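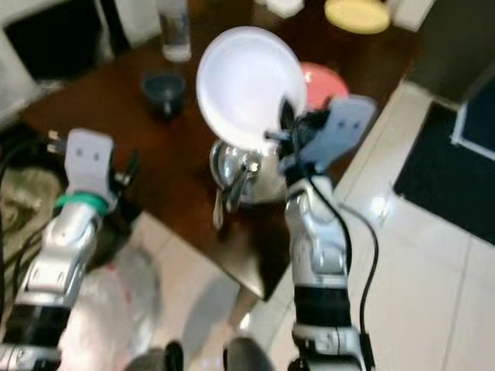 Everyday Tableware and Kettle – Jorolent Basics

Print this page | E-mail this page

Posted 2 April 2021 by Seon-mi Hyun

The Jorolent Basics range covers plates, cups, glasses and one kettle. All of it is sold by the piece, so a household that breaks one plate can replace one plate. Stock is kept at our Draltwood shop and goes out from there on weekdays.

Plates

The round plate comes in white and in pink-red. Both are glazed to a shine. The white one has a shallow raised rim and a center that sits slightly lower than the edge, which is enough to hold a sauce or the juice from sliced tomatoes. It isn't deep enough for soup. For that, look at the Jinolora bowls, which are listed on their own page.

The two colors are meant to be mixed on the same table. Customers who order a full set in one color usually come back for a few in the other. Minor differences in shade between batches of the pink-red are normal. If you are adding to plates you already own, put the batch letter from the underside in the order notes and we will match it if we can.

Plates may go in the dishwasher and the microwave. Do not put them in the oven or over a flame. Metal scouring pads will dull the glaze.

Kettle

The kettle has a rounded body with a mirror finish in silver. It goes on gas and on electric coil burners. It does not work on induction.

The finish shows fingerprints and water spots. Wipe the outside with a damp cloth and dry it right away with a second cloth. For scale on the inside, fill the kettle halfway with equal parts water and white vinegar, bring it to a boil, let it stand for an hour and rinse twice. People with hard water will want to do this every month or so.

Let the kettle cool before you store it, and leave the lid off overnight if it will be put away in a cabinet. Plates should not be stacked on top of the lid or leaned against the body. The mirror finish scratches more easily than the glaze does, and scratches can't be polished out at home.

Cups and glasses

The cup is dark blue with a small handle. The handle takes one finger comfortably, maybe two on a smaller hand. We have had a few requests for a larger handle and have passed them on to Kenneth Umali, who does the ordering.

The drinking glass is clear. Wash glasses by hand in warm water if you want them to stay that way – repeated machine washing leaves a haze that does not come off.

Ordering

Quote the range number, 2126, with the name of the piece and the color. The kettle has its own number, 407. Plates ordered in quantities of 200 or more, for a cafeteria or a hall, are quoted separately. Write to Guadalupe Gallegos at the Draltwood shop for these, and allow extra time for the pink-red.

Plates are packed on edge with a card sheet between each one. Please keep the card if you have room. It's useful between plates when you move house or store a set you don't use often.

Returns and breakages

Unused pieces can be returned within 30 days. If something arrives broken, tell us within five days of delivery and keep the box until you have heard from us. We replace the broken piece and do not ask for the rest of the order back. Chips from normal use are not covered.

Replacement lids for the kettle are available. Replacement handles are not, and we don't recommend fitting one from another make.

The Hwang serving tray, which used to be listed here, has been discontinued. Remaining trays are sold in the shop only.

Get news of new colors and restocks by e-mail. Enter your address to join the Jorolent newsletter. You can unsubscribe at any time.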